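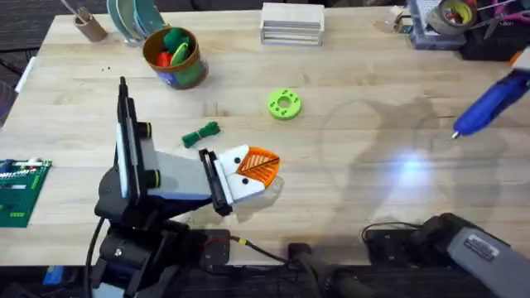 Craft and Mending Tables to Open at Arnard Hall

PRESS RELEASE
Issued 11/14/20

Nulum, the community workshop association, announces the opening of a new programme of craft and small repair sessions at Arnard Hall. The programme will provide places for 60 adults and young people in its first term and will be run from the ground floor workroom, which was refitted in October.

The sessions are intended for residents who have small things to make or mend at home and lack the space or the tools to do so. Participants may bring toys, storage boxes, picture frames and similar household articles. Materials for simple projects will be supplied for those who prefer to start something new.

Each session will be held at a shared table with a light wooden top. Nulum chose wood for its working surfaces after a trial period in the former premises at Trerkov Street, where the painted tables had become badly marked. The new tops may be sanded and oiled again when required, and members will be shown how this is done.

Work with the hot glue gun will form the basis of the introductory course. The blue glue gun kept at the table will be used for joining card, foam, cord and light wood. New members will be asked to practise on spare pieces before beginning an article of their own, and to keep the area beneath the nozzle clear. Green cord, foam shapes and other small supplies will be held in common stock.

A second strand of the programme concerns wooden articles. Slatted boxes and crates are among the items most often brought to Nulum, commonly with a loose slat or a worn finish. Members will learn to refix slats, to smooth rough edges and to apply a pale, whitewashed finish. 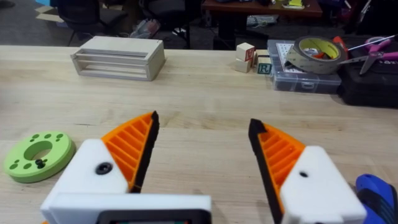
Alphabet blocks and other wooden playthings will also be accepted for cleaning and minor repair. Where letters have faded they may be repainted by the owner under guidance. Nulum regrets that it cannot accept electrical toys or any article containing glass.

Small parts are to be kept in clear plastic organiser boxes with lids, so that the contents can be seen without opening them. All boxes are to be closed and returned to the shelves before the room is locked. Participants are asked to allow time for this at the end of each session.

The introductory course will consist of 3 sessions, with a maximum of 16 people at each. Those who complete it may then attend the open table without further booking. The term fee is £28 and covers shared materials. Reduced rates are available on application.

The refitting of the workroom was supported by a grant from the Sárközi Fund, which has also agreed to meet the cost of replacement hand tools during the first year.

Applications for places should be made in writing to the Nulum office at Arnard Hall. Forms may be collected from the front desk during opening hours. Members of the former Trerkov Street group need not apply again, but should confirm their attendance.

Notes to editors

Nulum provides shared workrooms and practical instruction to local residents. Requests for further information should be addressed to the press office, Nulum, Arnard Hall.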